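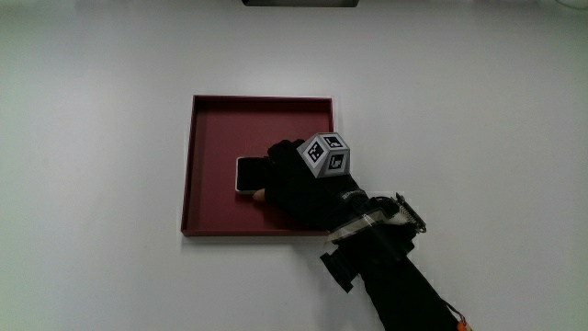
Page last updated: November
By the Tavares product desk

Bomard 774 Stone Grain Mill

The Bomard 774 is a floor-standing stone mill for bakeries, farm shops and small flour businesses that want to grind their own grain. It takes wheat, rye, spelt, barley, buckwheat and dry field corn. The 774 sits in the middle of the Bomard line. It replaced the older belt-driven mill, and many of the wear parts from that mill still fit.

Tavares sells, installs and services the 774 from our shop in Britport. Mills are assembled to order. We keep one running in the back of the shop, and customers are welcome to bring a bag of their own grain and see what comes out. Please call first so the mill is cleaned down and free.

How it grinds

Grain drops from the hopper through a shaker tray and into the eye of the top stone. The top stone is fixed. The bottom stone turns, and the grain works its way out between the two faces until it leaves at the edge as flour. A sweep on the bottom stone pushes the flour around to the outlet spout.

Both stones are cast from a hard natural grit in a mineral binder. They come with a standard dress cut at the factory, which suits bread wheat and most rye. If you plan to run mainly corn, ask for the open dress when you order. It has wider furrows and clears coarse meal better. The open dress will still make bread flour, but it runs a little slower on fine settings and leaves larger flakes of bran.

The motor drives the lower stone directly. There is no belt to tension or replace. The drive bearing is sealed and sits under a dust plate, and the plate can be lifted out with the stone housing open.

Adjusting the gap

The gap is set with a handwheel on the front of the housing. Turn it clockwise to bring the stones together. The wheel has a numbered ring and a lock, and once you find a setting you like you can write it down and come back to it. Numbers will drift as the stones wear, so check them again every few weeks against the feel of the flour.

Start the mill with the gap open, begin feeding grain, and then close down to your setting. Don't run the stones together empty. This is the most common cause of glazed stones in mills that come back to us, and glazed stones run hot.

Flour temperature depends on the gap, the feed rate and the grain. Soft wheat at a medium setting stays cooler than hard wheat closed down fine. If flour is coming out warmer than you want, open the gap slightly or cut the feed before you do anything else.

Feed and hopper

The standard hopper is stainless steel with a lift-off lid. A slide gate at the bottom lets you stop the feed while there is still grain in the hopper. The shaker rate is set by a small knob beside the gate. Rye and oats flow more slowly than wheat and usually need a higher rate.

A magnet is fitted in the throat of the hopper to catch loose metal. Wipe it at the end of each day. The magnet doesn't catch stones, and the grain should be cleaned before it reaches the mill. We can quote a small grain cleaner with the mill if your supplier ships field-run grain.

An extended hopper is available for customers who would like to load in the evening and mill through the early shift. It adds height, so measure your ceiling with the lid open.

Sifting

The 774 makes whole-grain flour. For sifted flour you need the Graniletti sifter, which bolts to the outlet side and takes flour straight from the spout. The Graniletti has a drum frame with changeable screens and two outlets, one for flour and one for bran. Screens come in 4 grades and can be changed without tools.

The sifter has its own motor and its own switch. Always start the sifter before the mill, and let it run on after the mill has stopped. If you already own an older Graniletti with the round flange, you will need the adapter plate. The newer square flange fits as is.

Customers who want a very white flour should be aware that a stone mill breaks bran more finely than a roller mill does, and some of it will pass through even the finest screen. The result is a cream-colored flour with good flavor. If you need a flour that matches a roller-milled white, this is the wrong machine.

Specifications

Type: vertical-shaft stone mill, fixed top stone
Height with standard hopper: 1245 mm
Drive: direct
Hopper: stainless steel, with slide gate and magnet
Housing: solid maple, oiled
Base: powder-coated steel on leveling feet
Power: single phase or three phase, to be stated on order
Outlet: front spout with bag clamp
Stone life before first dressing: almost 3000 hours on clean wheat

Stone life is given for clean wheat at medium settings. Corn and unhulled grains shorten it. So does grit, and the difference can be large.

Where to put it

Set the mill on a level concrete or tile floor. A wood floor will do if it is stiff, but expect some vibration, and check the leveling feet after the first week. Leave enough room on the left side to open the housing fully and on the front to get a flour bag in and out. Keep the mill away from ovens and proofers. Damp air makes flour cake in the spout, and a hot room will add to flour temperature.

Flour dust is combustible and it is also bad to breathe. The mill housing is closed and sealed at the joints, but some dust escapes wherever flour drops into an open bag. We recommend a filter sock on the spout for light use and proper extraction for anyone milling every day. Ask your local authority about the rules for your building before you order – they vary, and it is easier to plan the ductwork before the mill arrives.

The supply must be on its own circuit with a disconnect within reach of the operator. We do not do electrical work. Your electrician can have the wiring sheet in advance.
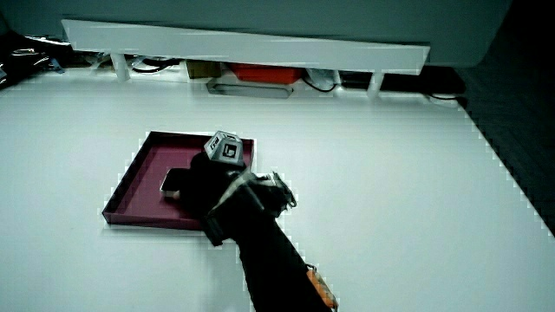 Cleaning and upkeep

Brush out the spout and the outlet at the end of each day. Once a week, switch off at the disconnect, open the housing and brush down the stones with the stiff brush supplied. Never use water on the stones or inside the housing. If flour has caked on a stone face, run a small amount of dry rice through at a coarse setting and throw the rice flour away.

Oil the maple housing twice a year with a food-safe oil. It doesn't need varnish, and varnish will chip into the flour path around the lid.

When the stones need dressing, output drops first. The mill will take longer to get through the same hopper, and the flour will start to come out warm at settings that used to be fine. You can learn to dress the stones yourself with the hand tool, or we can do it in your bakery. Allow most of a day. Factory re-dressing is also possible, but it means shipping the stones – and they are heavy.

What comes with the mill

Mill with standard hopper
Bag clamp and strap
Stiff stone brush and soft outlet brush
Housing key
Spare shaker spring
Printed manual and wiring sheet

Options and parts

Extended hopper
Open dress stones
Graniletti sifter with one screen of your choice
Adapter plate for round-flange sifters
Filter sock
Stone dressing tool
Caster base (not recommended on wood floors)

Shaker springs, brushes and socks are kept on the shelf in Britport and usually leave the same day. Stones are ordered from Bomard and take longer. If your mill is getting old, order the next pair before you need them.

Delivery and warranty

The mill ships upright on a pallet, bolted through the base. A pallet jack will move it over a flat floor. For steps or a narrow doorway, tell us when you order and we will ship the stones separately to bring the weight down. Check the crate before signing and note any damage on the driver's sheet.

Bomard covers the motor, drive and housing for two years in commercial use. Stones are covered against cracking but not against wear. The warranty does not cover damage from metal or rock in the grain, or from water.

For a quote, send us the grain you plan to mill, how much flour you need on a busy day, and the power supply in your building. The sales desk is closed on Monday.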